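Let the Kids Be Bad at Gears

Every spring I am asked to judge a student robotics showcase, and every spring I come home wanting to argue with someone. My wife has heard it. The dog has heard it. Now it's your turn.

What bothers me is the dance numbers. This May there were two robots that waved at the parents and one that threw a foam ball, and all three got more applause than the project I would have handed the entire prize budget, which stood at $525 and a gift card. The wavers had a soundtrack. My favorite had a gray mat, some gears and a teenager muttering at a laptop.

The project was called Skasley, for reasons the team declined to share with a judge. The task sounds like nothing. Take small metal gears, pick them up, and put them on the pins of a round plate so the teeth mesh. You could do it in the time it takes to find your glasses. A toddler could do it, and would then eat one of the gears.

Firdevs Kaplan teaches the class, and she picked the task on purpose. Her view is that a student who programs a wave learns how to program a wave. A student who has to get a hole over a pin learns about tolerance, friction, camera angles, bad lighting and the sin of pride. Her class logged 3,570 attempts over the school year. I asked how many were good ones and she gave me the look my dentist gives me about flossing.

I read a fair stretch of that log, which may say something about my evenings. It is the best student writing I have seen in years. "Missed." "Missed, other side." "Gripped it fine, then forgot which pin." There is a full page on whether a gear that is nearly on counts as on. The class voted. It does not.

Compare the paperwork from one of the wavers, which ran to a cover sheet and a logo.

The usual complaint is that this kind of work doesn't look like much, and parents paid for parking. Fine. Have a look, then, and tell me you'd sooner watch the wave.

Gears, pins and plate, from the Skasley project: 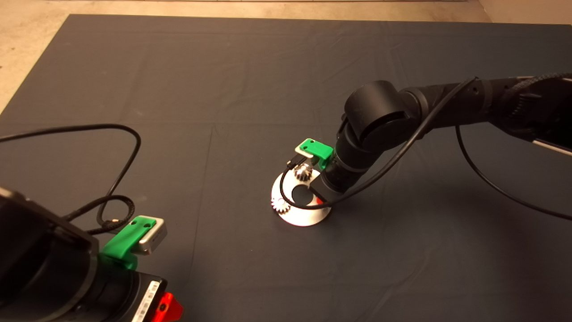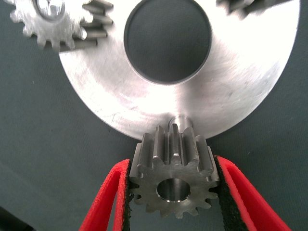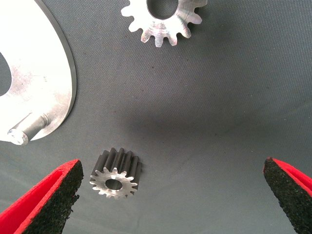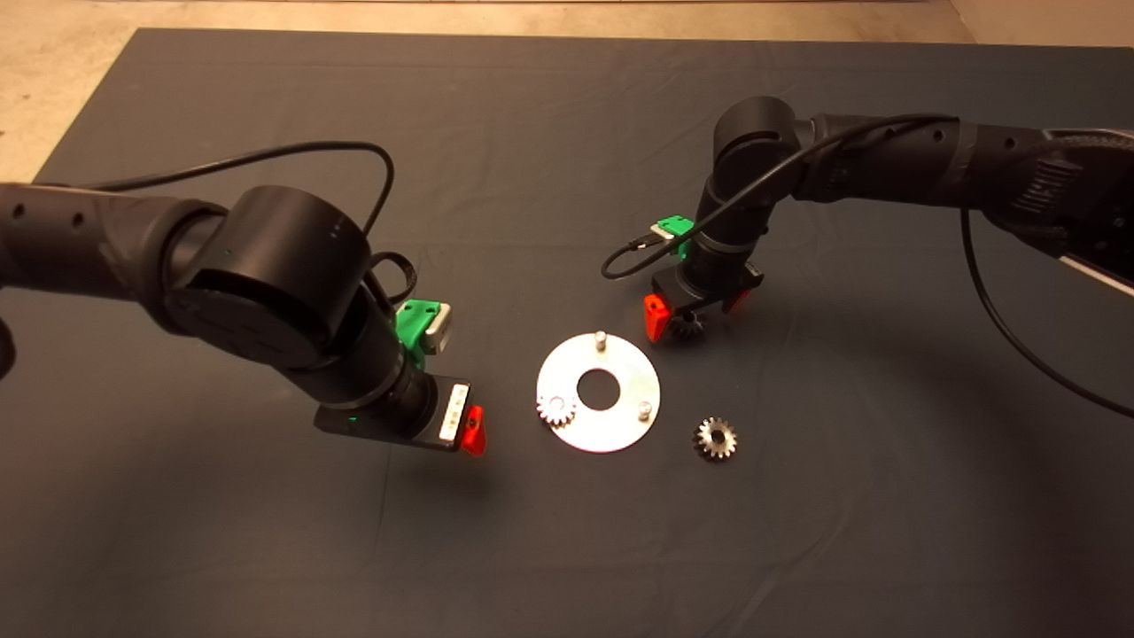
I know what the school board would like, because a member of it cornered me by the coffee urn. He would like something for the website. He asked if the gears could maybe spin and light up. I said I would pass that along, and I am passing it along now, to you, so that you can also be annoyed.

My modest proposal is that showcases stop scoring "presentation" at 3 times the weight of "difficulty," as ours does. Score the log. Make the judges read it before they see a single robot, preferably without snacks. If a team failed in an interesting way and wrote down how, give them points for it, and if a team's robot did the same trick perfectly all afternoon, ask them politely what they found out.

Some of these students will end up working in factories or labs or hospitals, where very little of the day is set to music. The rest will at least have learned to be suspicious of anybody who says a job is easy because their hands can do it.

Skasley took second place, by the way. The foam ball won. I voted the other way and have asked for the parking money back.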